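The Long Way Around the Can

By the time the lab in Ravbridge went quiet for the summer I had been reading policy failures for so long that I dreamed in them. The policy was called Rajan. It had been trained on one room, the Vurnham room, and it could do one thing very well there. It could take a can from the marble and set it down on the plate.

My job was to find out what it knew. The paper would say "generalization under scene perturbation." What it meant was that I moved things and wrote down what happened.

I ran 700 episodes with the room as built. Rajan missed 30 of them. I watched every miss at half speed and ate crackers over the keyboard. Then I started changing the room, one change at a time, the way my advisor liked it. New wall color. New floor. Light from the other side. She said if I changed two things at once she would throw the result away, and she had done it before.

The walls made no difference. The floor made no difference. I slept at the office that week, on the couch under the air vent, and in the morning I would load the room again before I washed my face. 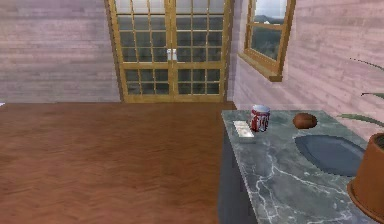

I knew that room better than my apartment. I had never opened the door in it, since it had no hinge in the model, and I had never seen the hills from any closer than the window. Some nights I flew the camera up to the glass and left it there while the jobs ran.

Then I took the plant out.

I had saved it for last. Rajan never touched the plant. It was background, and my plan was to run the condition, get the same number as before and go home. I queued it and went down to the corner for a sandwich. When I came back the success column was nearly all zeros.

I figured I had broken something. I put the plant back and the number came back. I took it out again and lost it again. I ran it on 3 seeds and then went out and walked around the parking lot.

It took me until July to work out the reason, and it was a dull one. The can had been placed at random in training. So had the roll, and so had the plate. The pot had been set down once, by whoever built the room, and left. Rajan had learned to measure everything from the pot. Give it a pot and it knew where it was. Without one it reached out over the bare end of the marble and closed on air, again and again, until the clock ran out.

I told my advisor over the phone. She was in Rimcombe with her mother, who was dying, and I could hear a television.

"So it isn't looking at the can," she said.

"It looks at the can last," I said. "It finds the plant first."

She didn't say anything for a while. Then she asked me to run it again with the pot moved a hand's width to the left, and to send her the clips before dinner.

I moved the pot. Rajan reached a hand's width left of the can, every time, and very smoothly. I made the clips and sent them. She wrote back one word, "good," and then an hour later, "keep the room the way it was, too. Save a copy."

I did. It's on the drive with the others.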